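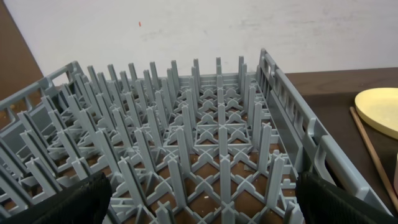
The peg rack, ready for plates.

Filed under: Home & Kitchen > Dinnerware > Reviews

Munard stoneware dinner plates: a happy owner's review

I've wanted proper stoneware for years and kept putting it off, mostly because every set I loved in the shop weighed as much as a paving slab. Then my friend Merja Ikonen served us a roast on her Munard plates last December and I spent half the meal turning mine around to look at it (sorry, Merja). I ordered a set the next morning, and I've been using it every day ever since!

First, the weight. You notice it when you pick one up, but it's a good, settled kind of weight, and I can carry a stack of four to the table without my wrists complaining. My old Prasteo plates were lighter, sure, but they slid all over the place whenever anyone cut into a chop. These stay put. The foot underneath has been sanded properly too, so there's no scraping noise on our timber table and no scratches so far.

The shape is what really won me over. There's enough of a dip in the middle to hold gravy or a saucy curry, and enough flat space that you can still use a knife properly. Pasta works. Pancakes with far too much maple syrup work. My daughter does her toast and soft-boiled egg on one and the yolk no longer ends up on the placemat.

Heat is the other big plus. I warm mine in a low oven while I finish cooking and dinner stays hot right through second helpings. They're fine in the microwave as well, though the rim does get hot after 2 minutes, so grab a tea towel.
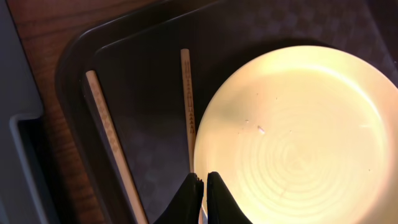 Washing and wear

I run everything through the dishwasher and I'm not gentle about it. After nearly 200 washes the glaze on mine still has its colour, and I haven't had a single chip. Knife marks do show up as fine grey lines, especially if you favour serrated steak knives. A bit of bicarb on a damp cloth takes most of them off. Ulla Ruotsalainen from my pottery class put me on to that one, and she's fussier about glaze than anyone I know.

One thing to check before you buy is the gap between the pegs in your machine. Stoneware is thicker than ordinary china, and in our old dishwasher I had to leave every second slot empty. The new one copes better, but I still wouldn't try to cram in a full dinner party's worth.

What I'd change

The cereal bowls in the same range are a touch small for my liking, and I ended up buying Diletti ones to go alongside. The colours don't quite match and I've decided I love that. I'd also like to be able to buy single plates as spares, as at the moment they only come in sets.

They aren't the cheapest. I got mine at 30 per cent off in a mid-season sale, and at that price I'd have happily bought two sets. At full price I'd still go for them, maybe starting with the dinner plates and adding the side plates later on.

Would I buy them again? Yes, in a heartbeat, and my sister is getting a set for her birthday, so please don't tell her.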